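회의용 의자 리뷰: 말턴(Malton) 캐스터 의자 한 달 사용기

방 하나를 작업실 겸 회의실로 쓰면서 의자를 새로 들였다. 조건은 간단했다. 색은 검정, 팔걸이가 있을 것, 바퀴가 달려 있을 것, 그리고 안 쓸 때 벽 쪽으로 치워 둘 수 있을 것. 가운데에 큰 기둥이 있고 다리가 다섯 갈래로 벌어지는 일반 사무용 의자는 처음부터 제외했다. 앉기에는 편하지만 여러 개를 나란히 세우면 발끼리 걸려서 자리를 많이 먹는다.

후보는 세 가지였다. 루케론(Rukeron)의 접이식 의자, 그로르니코(Grornico)의 고정 다리 의자, 그리고 말턴의 캐스터 의자. 루케론은 접으면 가장 얇지만 팔걸이가 없고, 한 시간쯤 앉으면 허벅지 뒤가 배긴다. 그로르니코는 앉았을 때 제일 단단한데 바퀴가 없어서 옮길 때마다 들어야 한다. 결국 말턴으로 골랐고 한 달 정도 매일 썼다. 제품은 직접 구입했고 업체에서 받은 것은 없다.

포장과 조립

상자는 하나로 온다. 다리 프레임과 등받이는 이미 결합된 상태이고, 팔걸이와 캐스터만 끼우면 된다. 설명서에는 9분이면 된다고 적혀 있는데 나는 30분 걸렸다. 캐스터는 손으로 밀어서는 끝까지 들어가지 않았다. 의자를 뒤집어 놓고 고무망치로 가볍게 두드리니 딸깍 소리가 나면서 고정됐다. 팔걸이 나사는 처음부터 꽉 조이지 말고 네 개를 모두 걸어 둔 다음 조이는 편이 낫다. 나는 왼쪽부터 다 조였다가 오른쪽 구멍이 안 맞아서 한 번 풀었다. 육각 렌치는 들어 있지만 짧아서 힘이 잘 안 들어간다.

등받이와 팔걸이

등받이는 가로로 완만하게 휘어 있고 재질은 검은 메쉬다. 허리를 강하게 받쳐 주는 구조는 아니다. 허리가 안 좋은 사람이라면 쿠션을 따로 두어야 할 것 같다. 대신 등에 땀이 덜 찬다. 팔걸이는 두툼한 편이고 높이 조절은 안 된다. 우리 책상은 상판 밑에 서랍이 있어서 의자를 끝까지 밀어 넣으면 팔걸이가 서랍에 닿는다. 구입 전에 책상 아래 높이를 재 보는 것이 좋다.

좌판

좌판에는 패드가 들어 있다. 첫 주에는 딱딱하다고 느꼈는데 지금은 적당하다. 두 시간까지는 불편하지 않았고, 그 이상 앉아 있으면 자세를 자주 바꾸게 된다. 하루 종일 앉을 의자를 찾는다면 이 제품은 아니다. 회의, 수업, 손님용 정도가 맞다.

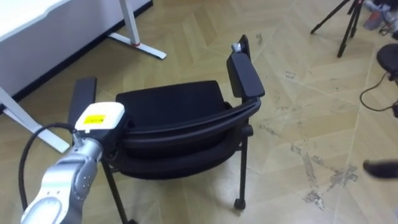
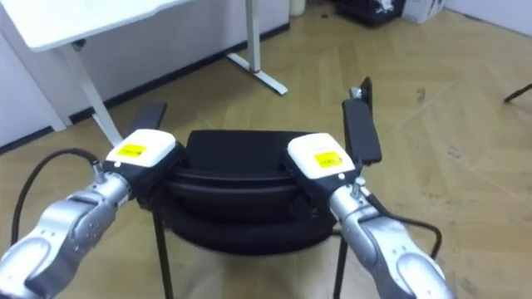
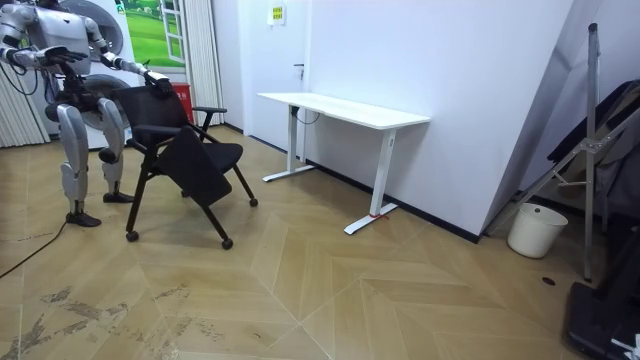
바닥은 밝은 나무 무늬, 의자는 검은색.

다리와 캐스터

다리는 가늘고 끝마다 작은 캐스터가 달려 있다. 가늘어서 불안할 줄 알았는데 앉았을 때 휘청거리지는 않는다. 다만 체중을 한쪽 팔걸이에 싣고 일어나면 반대쪽이 살짝 들리는 느낌이 있다. 표기된 하중은 최대 83kg이다. 성인용치고는 낮은 수치라서 체격이 큰 사람이 쓸 의자라면 다른 모델을 보는 것이 맞다.

캐스터가 구르는 느낌은 괜찮다. 매끈한 바닥에서는 한 손으로 밀어도 잘 가고 방향도 금방 바뀐다. 소리는 조금 난다. 아래층이 신경 쓰이는 집이라면 밤에는 밀지 말고 들어서 옮기는 편이 좋겠다. 러그 위에서는 바퀴가 작아서 털에 파묻힌다. 문턱도 그냥은 못 넘고 앞쪽을 살짝 들어야 한다. 브레이크가 없는 것도 아쉽다. 앉으려다가 의자가 뒤로 밀린 적이 두 번 있었다.

바닥 긁힘은 아직 없다. 캐스터에 머리카락이 감기는 것은 다른 의자와 똑같아서 일주일에 한 번 핀셋으로 빼 주고 있다.

관리

검은색이라 먼지가 잘 보인다. 특히 메쉬와 팔걸이 윗면이 그렇다. 메쉬는 청소기 솔로 훑고 나머지는 물걸레로 닦는다. 알코올 티슈로 팔걸이를 닦았더니 윤기가 조금 달라졌다. 눈에 잘 안 띄는 곳에 먼저 해 볼 걸 그랬다.

가격

오더갈(Ó Dubhghaill)이라는 수입 가구 매장에서 샀고, 개당 267달러에 배송비는 별도였다. 접이식과 비교하면 비싸고, 본격적인 사무용 의자보다는 싸다. 교체용 캐스터를 따로 파는 점은 마음에 든다. 배송은 예정일보다 이틀 늦었고 상자 모서리가 찌그러져 있었지만 내용물은 멀쩡했다.

정리

좋았던 점: 밀고 당기기 쉽다. 등받이에 땀이 덜 찬다. 교체 부품을 구할 수 있다.
아쉬운 점: 팔걸이 높이가 고정이다. 브레이크가 없다. 하중 표기가 낮다. 러그 위에서는 잘 안 구른다.

별점은 다섯 개 중 세 개 반. 같은 것으로 두 개 더 살 생각인데, 12월 할인 때까지는 기다려 보려고 한다.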